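Tarjeta del conjunto de datos: Hotau-Prendas

Noviembre · Equipo de datos de Hotau
Tiempo de lectura: 6 min

# Hotau-Prendas

Demostraciones teleoperadas de manipulación de ropa sobre encimera. El conjunto contiene 809 episodios grabados con un brazo de pinza paralela y cámara de muñeca. Se publica para entrenamiento por imitación y para evaluación fuera de línea de políticas visuomotoras.

## Contenido

Cada episodio es una ejecución completa de una de las 3 tareas siguientes:

- `recoger`: la prenda parte arrugada sobre la superficie; el operador la agarra y la deposita en la zona de entrega.
- `extender`: la prenda parte arrugada; el operador tira de los bordes hasta dejarla plana dentro de la tolerancia.
- `girar`: la prenda parte extendida; el operador la voltea por el dobladillo.

La tarea `recoger` es la más representada. `girar` se añadió tarde y tiene menos variedad de tejidos.

## Captura

El operador maneja el brazo con Kiss, nuestro mando de control remoto, que envía incrementos de pose del efector y una consigna continua de apertura. No hay háptica. El operador ve únicamente la imagen de muñeca; las primeras pruebas con visión directa producían trayectorias que la política no podía reproducir, ya que dependían de información ausente en la observación.

La cámara va fijada junto a la pinza y no se mueve respecto a ella. Los dos dedos aparecen en la parte inferior de la imagen con la pinza abierta. No se recortan ni se enmascaran: su separación visible es una señal útil para la red y sirve además para comprobar la sincronía entre vídeo y propiocepción.

El fondo tampoco se limpia. En las vistas de encimera pueden entrar otros objetos y telas por los laterales, y se conservan tal cual.

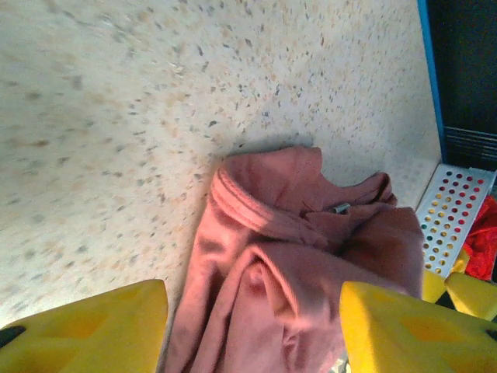
La posición inicial se fija con la prenda entre los dedos o cerca de esa zona, a altura variable. El operador no toca la tela antes de pulsar inicio. Entre episodios, la prenda se levanta por un punto cualquiera y se deja caer, sin colocarla a mano. Si queda fuera del alcance del brazo se repite la caída y no se registra nada.

Se pide a los operadores que eviten las correcciones bruscas. Un agarre fallido seguido de un segundo intento es válido y lleva la marca `reintento`. A partir del tercer intento el episodio se descarta.

## Formato

Un directorio por episodio. Los nombres no codifican la tarea; hay que leer `meta.json`.

- `muneca.mp4`: vídeo de la cámara de muñeca.
- `estado.parquet`: posiciones articulares, pose del efector, apertura medida.
- `accion.parquet`: consignas enviadas por Kiss, sin filtrar.
- `meta.json`: tarea, prenda, superficie, marcas de calidad, versión del firmware.

El vector de acción tiene 7 componentes: 3 de traslación, 3 de rotación en eje-ángulo y 1 de apertura. La traslación se expresa en metros en el sistema de la base, no en el de la pinza. La versión anterior del cargador asumía lo contrario; si las trayectorias salen giradas, conviene revisar eso primero.

Las marcas de tiempo son monótonas dentro de un episodio y no son comparables entre episodios.

## Particiones

La división se hace por prenda. Ninguna prenda de `test` aparece en `train`. En `val` sí se repiten prendas de entrenamiento, con otras configuraciones iniciales. Las prendas con cierres o piezas metálicas llevan `herraje: true` y están repartidas entre las particiones.

Hay 6 superficies distintas, lisas y moteadas. Las moteadas se incluyeron porque el detector de contorno usado en el preetiquetado confundía las motas con bordes de tela en los tejidos claros.

## Etiquetado

Las fases (`aproximación`, `contacto`, `cierre`, `elevación`, `entrega`) se generan con Distcombe a partir de la apertura y de la altura del efector, y después se revisan a mano. La frontera entre `contacto` y `cierre` es la menos fiable: con tejido fino la apertura medida apenas cambia respecto a la consigna. No recomendamos usarla como objetivo de predicción.

El éxito se anota al final del episodio y lo decide una persona distinta del operador.

## Limitaciones conocidas

- Desenfoque en parte de la imagen a distancias cortas. Afecta sobre todo a los últimos instantes antes del contacto.
- Sombras duras en las sesiones de tarde. No hay corrección de exposición entre sesiones.
- Los operadores tienden a agarrar por cuellos y dobladillos. Una política entrenada con estos datos heredará esa preferencia y rendirá peor con prendas sin costuras marcadas.
- Sin medida de fuerza. No se puede inferir cuánta tela hay entre los dedos.
- Un solo modelo de pinza.

## Uso

Instalar el cargador de Hullirent y apuntar la variable `HOTAU_RAIZ` al directorio descomprimido. El cargador comprueba las sumas al abrir y se detiene en el primer episodio dañado. Para continuar, pasar `estricto=False`.

Los índices de partición están en `particiones/`. No regenerarlos con otra semilla si se van a publicar resultados comparativos.

Las incidencias se abren en el repositorio, indicando el identificador del episodio y la versión del cargador.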